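Subject: Re: [mullau-linen] Black throws, light bedding and all that fluff

On an August evening, Rangi Stubbs wrote:

> Hi all,
> I've given in and bought a black throw for the end of the spare bed
> because the cat has claimed it and every pale thing I own shows paw marks.
> Now I have the opposite problem! It picks up every thread in the house, and
> I can't get it to sit straight. I fold it, I put it down, I turn around and
> it's crooked. It also made the bottom of the doona go grey the first
> week (dye? fluff?). Does anybody keep a dark one on light bedding and
> not go mad? Mine is a Hutsuliak, 200 cm on the long side, if that helps.
> Cheers, Rangi

Hi Rangi, and hello to everyone who is still arguing about pegs,

Yes, me! I've had black on our bed for two winters now and I'm only slightly mad. Mine isn't a Hutsuliak, it's one of the smaller Sater ones, so take the measurements with a grain of salt, but the fluff is the same the world over. I weighed it once on the kitchen scales when we were having that parcel postage debate and it came to 681 grams, so it's no monster. I find the light ones wander more than the heavy ones. My sister's big Granoven never budges, but you need two people and a good breakfast to get it on the line.

I'll put down what I do in the order I do it, and you can pinch whatever suits.

GETTING IT STRAIGHT

Make the bed properly first. I know, I know, but if the doona has a ridge in it the throw will find that ridge and slide off it. Pillows up the top, doona pulled down from both sides, then a good flat swipe with your forearm.

Next, use the pattern! This took me an embarrassingly long time to work out. Our cover has stripes, so I pick one, lay the top edge of the black along it and get one corner right before I even think about the rest. The far corner will look wrong for a bit. Leave it alone until the first one is settled, then ease it across. If you tug both ends at once you get a slope, and then you're walking round and round the bed like a dog in a basket.
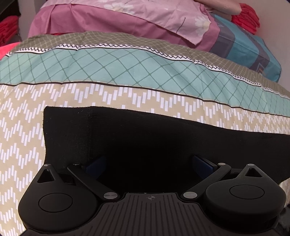 Black on stripes, one corner squared up and the far side still on the slope. A few bits of lint along the top, as usual.

If your spare bed has a plain cover, you could line it up with the quilting or the seam at the foot. Rangi, does yours have one of those? I thought I remembered a plain one from your photos of the painting disaster, but that may have been the old bed.

THE CORNERS

Corners are where I lose patience. Pinch the very corner, don't grab a handful an inch in, or you'll leave a wrinkle that shows up a mile off on black. Lift, pull gently out toward yourself, put it down. A second pair of hands is lovely if there's one going spare in the house. Ours has to be called three times.

Some of it can hang over the side, too. I used to fuss about keeping it all on top and it looked like a placemat. Let it drop over the edge of the mattress a bit and it stays put better, and the zigzags on our cover still get plenty of room to show themselves off (I paid enough for them).
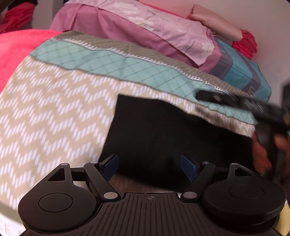 FLUFF AND THE GREY BUSINESS

I reckon your grey patch was fluff, especially if it brushed off. Rub a damp white hanky on the underside of the throw, and if the hanky picks up colour then it's dye and you want to wash it on its own a few times. Cold, inside out if it has an inside, and never in with towels — I did that once and was picking white specks out until Easter.

For everyday, a rubber glove, slightly damp, dragged one way only. Those sticky rollers are fine but I went through a whole one on a single side and felt ill about it. Shake it outside before it goes in the wash, not after.

The cat I can't help with. Post 255 or thereabouts in the archive had a long thread about cats and blankets, and the gist was that the cat wins.

Let us know how the hanky test goes, and has anyone tried the Granoven in charcoal? I'm wondering if it shows less.

Bye for now,
Jude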